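Talks > Used Car Buying > Speaker Notes

Buying a certified used car – notes for the evening session at Gandside

Start at 7:00. Thank Olga Barreto for setting up the room.

1. What certified means
It depends on who is doing the certifying. A maker's program has its own checklist and warranty. A dealer's program is whatever the dealer wrote down. Ask for the paper and read the exclusions out loud if you have to.

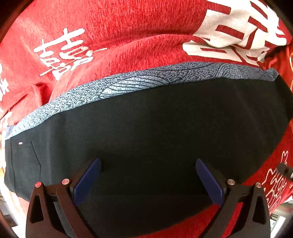
2. The price
Use the Lendine sedan from the handout. Sticker was $4000 over the private sale price. The buyer got $855 of that back by asking what the certification covered. Pause for questions – people usually want to talk about trade-ins at this point. Hold those until the end.

3. The test drive
Go for the full 60 minutes if the dealer allows it. Start with the engine cold. Highway, side streets, one steep hill. Turn the radio off.

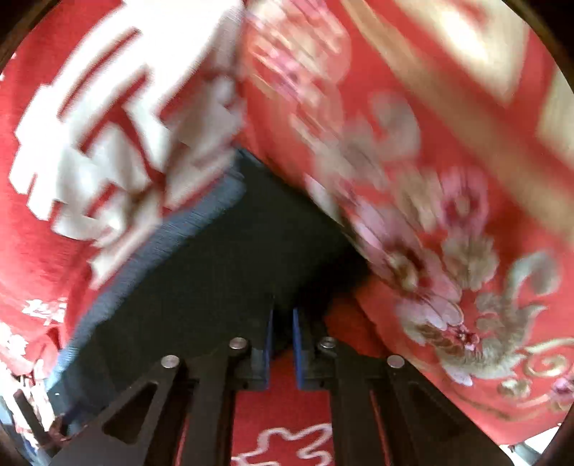

Try the brakes from highway speed with nobody behind you. Then park and check every window, every seat belt and the spare. Valtteri Ruotsalainen skipped the spare on his Civby wagon and found an empty well in February.

4. Before signing
Get the service records. Compare the mileage on the last invoice with the dash. Take the contract home overnight.

Trade-in questions now. Finish by 8:30.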